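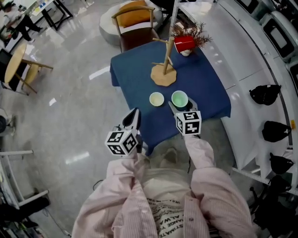
Steltholm Allotment Association
Minutes of the members' meeting, 3 Aug 2025

Chair: Talha Mohmand

1. Minutes of the last meeting
Approved with one correction. The gravel for the lower path came from Abbasi, not Tritar.

2. Water
The meter reading shows 2,961 gallons used in the past month. The standpipe by plot 14 is still dripping and the washer needs replacing. Members agreed to keep hoses off between noon and 5 p.m. until further notice. Cans may be filled at any time.

3. Accounts
Balance is $363 after payment of the mower repair. Two plot rents are outstanding. Reminders to go out this week.

4. Shed roof
Two quotes received. Tritar asked $329 for felt and labor. The other quote was higher and did not include removal of the old felt. Tritar's quote accepted, seven in favor, one against. The member against asked for it to be noted that she would prefer metal sheet.

5. Uvus Lane gate
The lock sticks. Several members have been leaving the gate on the latch – please don't. Chair to try graphite first, then get a price for a new lock.

6. Compost bays
Bay two is full and is not to be added to. Bindweed and blighted tomato plants go home with the plot holder.

7. Any other business
Seed potato order to be discussed in December. A green wheelbarrow has been left behind the shed – owner to collect.

Meeting closed after 90 minutes.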